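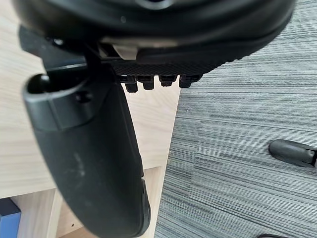 *By Ita Horgan, Uverent technical documentation*

## 6. Office chores: what to assign and what to keep

This section covers two chores in the Bikura office set: handling a task chair, and reaching binders in a low cabinet. Both are rated Supervised. A person must be in the room, with the stop button in hand, for the whole run. Neither chore is rated for unattended use in this release, and the scheduler will refuse to queue them after the office is marked closed.

Complete Section 5 (floor survey and joint check) before you start.

### 6.1 Chair handling: view setup

Black chairs are the hardest item in the office set. Seat shell, armrest and bracket share one color, and at close range the armrest can fill much of the wrist view.

1. Set the chair so that at least one armrest has carpet or furniture of a lighter color behind it.
2. Start Shin and open the wrist view.
3. Bring the wrist in low until the underside of the seat is in view.
4. Mark the front edge of the seat. On the chair used here, the row of four black tabs below the mesh-patterned strip gives a clear line.
5. Mark one high-contrast point. The small cream-colored plastic piece under the seat is suitable.
6. Mark the armrest outline last. Include the open oval socket at the top end, and mark it as a no-entry zone for fingertips.
7. Save the marks under the chair's name.

> **Note:** Striped carpet can produce false edges. If Shin shows a straight line running across the floor with no furniture near it, delete the line before saving.

> **Note:** Dust and scuffs on an armrest are sometimes read as a separate object. Wipe the armrest, or raise the minimum object size by one step.

### 6.2 Chair handling: approach

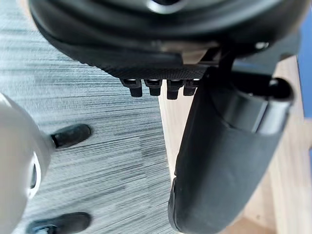 **Divya Murthy**
Application Engineer, Manipulation

The approach is the stage where most runs fail. In our bench trials we made 11 approaches to a black chair from below the seat. The fingertips stopped inside the working distance in 6 of them. That is useful for gathering data and for short demonstrations. It is too low for a site that expects its chairs put back every evening, and a person will do the same work faster.

1. Set approach speed to 2.
2. Confirm that both fingertips are visible in the wrist view. If only one shows, back off and rotate the wrist until the second appears.
3. Keep the gripper housing on the open carpet side of the armrest.
4. Select **Approach**. Watch the gap between the upper fingertip and the underside of the seat.
5. Select **Hold** when motion stops. Check the position by eye, from the side, before you allow a grasp.
6. Select **Grasp** only on a part you have marked as safe to grip.

> **CAUTION:** Do not grip plastic tabs, levers or knobs under a seat unless the chair maker's manual says what they do. A lever may release the seat or the back without warning.

> **CAUTION:** Keep hands and feet clear of the chair base. A chair on casters can roll when an armrest is pushed, and Bikura does not track the base once the wrist is under the seat.

Height and tilt adjustment are outside the office set. Moving a chair by the armrest over a short distance on level carpet is supported. Moving it over a carpet edge, a cable cover or a door track is not.

If an approach fails 3 times in a row, stop and repeat the view setup. Further attempts from the same marks rarely end differently - the error is nearly always in the marks.

### 6.3 Binders in a low cabinet

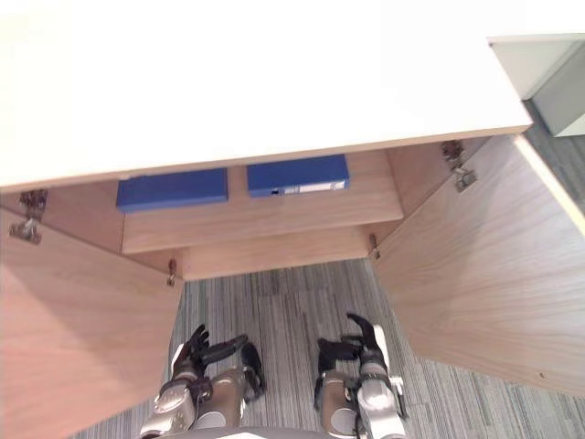
BRASTITZ, April - The cabinet procedure was revised at the Brastitz site this month and replaces the version shipped with the first release. Door opening is now a separate chore with its own rating. The steps that follow assume a person has opened both doors.

1. Open both cabinet doors wide enough to clear the forearms.
2. Lay the binders flat on the shelf with the spines facing out. Leave a narrow gap between neighbors.
3. Park the base in front of the opening, square to the shelf.
4. Lower both hands between the doors, above the carpet, and select **Hold**.
5. Mark the shelf edge, the two door edges and the front edge of the countertop.
6. Mark each binder. Two binders of the same blue need separate marks, or Shin will merge them into one wide object.
7. Select **Reach** for one hand only. The other hand stays at Hold.

> **CAUTION:** The countertop can hide the back of the shelf from the head view. Do not extend the reach past the last part of the binder that is visible.

> **Note:** Door hinges are reflective. If a hinge is picked up as a target, mark it as fixed hardware.

Current limits for this chore:

- Reaching and touching the spine: supported.
- Sliding one binder forward on the shelf: supported, supervised.
- Lifting a binder clear and carrying it: trial only. Ask Uverent for the trial terms.
- Finding a binder by its label: not supported.
- Returning a binder to an upright row: not supported.

To end the session, retract both arms, confirm Hold, and close the doors by hand. Record the result of each run in the chore log, including runs stopped early. For fault codes, see Section 9.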